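Fri 23 April

Open day at Nowicki, second shift of visitors. Writing this down before I forget it all, because May is going to be nuts and I know I won't remember which group asked what.

Bronisława Czarnecka brought her people over from Lolance and they got the folding talk first, then the hands-on part with the handheld gripper (the Skedex fingers, the blocky ones). I kept the talk to 2 slides this time. Much better! Last time I lost them before we even got to the table.

They all went straight for the black shirt with the white collar, of course. It's a great demo shirt, the trim shows up so well against the black, and everybody can see right away where the neck is and argue about where to grab.

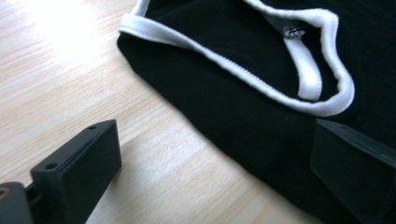 Black shirt, white ribbed collar, one finger over the table and the other over the cloth.

Bronisława wanted to know why we don't just go for the collar every time. Good question, and I rambled. Short version for next time: the collar is easy to find, but you still need the hem and sleeves to get a decent fold, so the lower edge matters more for the first pinch.

Roughly 90 minutes all told, with questions. The morning log shows 91 grasp attempts, which is a lot for people who'd never held the thing before. I haven't sorted the good ones from the duds yet.

To do: lint roller for the black shirt, shut the blind on the left (glare on the wood), send Bronisława the Iltavance write-up, and ask if her two newest techs want to come back for a full afternoon.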